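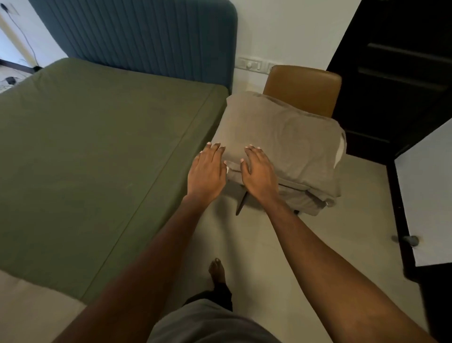
Budgeting for a folding robot at a small guesthouse - talk me into it or out of it

pumpkin_porch
1 Oct 2026

Hi all, long post, sorry. I run a guesthouse with 8 rooms and I'm trying to put together next year's equipment budget. The bed changes are what eat our mornings. Strip, fitted sheet on, fold the bulky stuff, park it on the chair, next room. My wrists are done by lunch!

So I've been looking at the Puvari home unit. It's a two-arm thing on wheels and they lease it at 700 a month, plus a 100 setup fee. The sales rep says it folds towels and sheets "out of the box" and that blankets are coming in an update in May. Does anybody have one in a place where people sleep? I don't care about warehouses. I care about whether it fits between a bed and a wardrobe without taking a door off.

--

gearbox_gran

We had the Puvari on trial last spring. Towels, great. Pillowcases, fine if you lay them flat for it first. Anything thick and it gives up. You know how you fold a duvet and then lean on it with both hands to get the air out? It doesn't lean. It sort of pats. Then the whole pile slides off wherever you put it.

I'd wait for the update and make them show you in your own room before you sign anything.

--

tidewater_tom

Gonna disagree with gran a bit. If it does the towels, that's still time back. We put ours in the laundry room and never send it to the bedrooms at all, and I'm happy with it. People keep pricing these as if they have to do the whole job.

Also check the lease for the service plan. Ours was another 100 a month and it was NOT on the first quote.

--

pumpkin_porch

Ugh, thank you Tom, I just looked and it's on page two in tiny print. So that's 800 a month before I've folded a single towel.

The laundry room idea is interesting but my towels aren't the problem. It's the beds. Big puffy covers, a soft leather chair with a curved back, cords down by the headboard, cupboard doors that swing out into the walkway. Tile floor at least, so the wheels should be okay?

--

gearbox_gran

Wheels are okay on tile. Cords are not okay. Ours rolled over a phone charger and sat there beeping until I came and rescued it. Put cord clips in your budget, I mean it. Cheap, and you'll want them anyway.

--

Milagros Cusi

I do the buying for a few small rental places and I went through this in the summer. We compared Puvari with the Detell arm, the one that bolts to a table. Detell wants you to bring everything to it, so for blankets you're carrying the heavy stuff down the hall and back. My cleaners hated that idea and I don't blame them.

What I ended up doing was timing the work first. One week, every room, phone stopwatch, written down by step. Pulling the fitted sheet tight took longer than the folding did, by a lot! And neither machine does the fitted sheet. That pretty much decided it for us. We spent the money on extra hours for the morning crew and a second set of covers.

--

tidewater_tom

Okay but Milagros, extra hours are a cost every single month too. A lease you can at least cancel.

--

Milagros Cusi

Can you? Read yours again :) Ours had a minimum term.

--

sprocketfern

Has anyone tried the Tollumia people? They sell used demo units. A friend got one for her bakery, not bedding obviously, but the price was way lower and they let her send it back.

--

gearbox_gran

Used is fine for the arms. I'd be nervous about the battery - ask how old it is and what a new one costs.

--

pumpkin_porch

Okay, new plan. I'm going to do the stopwatch week like Milagros said, starting Monday. Then I'm calling Puvari to ask for a demo in the tightest bedroom with the thickest cover I own, and if it can't get that flat on the chair I'm leaving the line at zero until after May. Cord clips are going in the budget no matter what.

Tom, could you send me the page with your service plan wording? I want to compare it with mine before I call.

--

tidewater_tom

Sent. Check your inbox, it's the second attachment.

Contact the moderators | Copyright Puma Lodging Boards | Back to top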